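Nirel Sim Bench at the Dollberg open day: a fair look and a few doubts

Reviewed 9/15/25

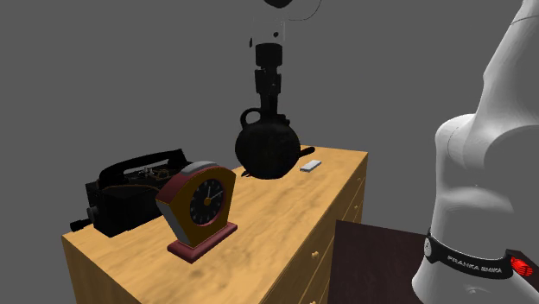
I went to the Dollberg open day with one question. Can Nirel, the simulation package they have been pushing since May, save a small shop like mine any time before we put a real arm on the floor? The invitation said I'd see "a full day of robot work in an hour." I saw an hour of robot work, most of it on a big screen.

There were 28 chairs and more people than that, so I stood at the back near the coffee. The presenter ran a Franka Emika Panda in a made-up room, with an old telephone, a mantel clock and a black jug on a wooden dresser. It looks good. The wood grain on the furniture is nice and the arm is modeled well, down to the name on the band and the red status light. I build fixtures for packaging lines, though, and I have never been asked to move a clock. Household clutter makes for a friendlier demo than a bin of shrink-wrapped cartons, and I would have liked to see the cartons.

Setup. The presenter loaded a room from the library, which holds 3,463 objects according to the handout. I asked how many of those have measured weights and friction values. The answer was "a good share." That is not a number. If the jug on the screen weighs whatever an artist thought it should, then a successful grasp tells me very little about my own parts.

Speed. This part I liked. Changing the layout and starting over took a few seconds, and the menus are in plain words. My nephew could learn it. You can also queue up to 100 variations of one task and let them run overnight, or so we were told. We were shown the queue screen and no results from it.

Contact. My biggest worry. Every simulator I have tried is fine until two things touch, and then parts jitter, sink into each other or hang where they shouldn't. I asked to see a slow push of one object against another, with the contact forces on screen. That is on the list for the next version. The release notes they handed out do mention work on "resting contact" – two lines, no test data.

Getting it onto a real arm. There was a second station for this, run by Sutanto, who sell the controller link. It was a table with brochures. The link costs extra and the price is by quote only.

Price. The basic seat is $977 a year. That's fair if you already know your way around simulation and want a quick way to try out layouts. It's a lot if you expect it to replace bench time. The Cleltau package we use now is uglier and slower to set up, but it lets me type in my own friction numbers and it prints a force log I can check against the bench.

What I'd want before paying:
A trial with my own part files
The force readout, working
One task run on screen and then on hardware, same day, same room

Staff were polite and didn't dodge me on purpose, I think – they were there to sell and I was there to be difficult. The parking is bad, so go early.

Three stars out of five for the software, two for the demonstration. I've asked for a trial seat and will update this if they send one.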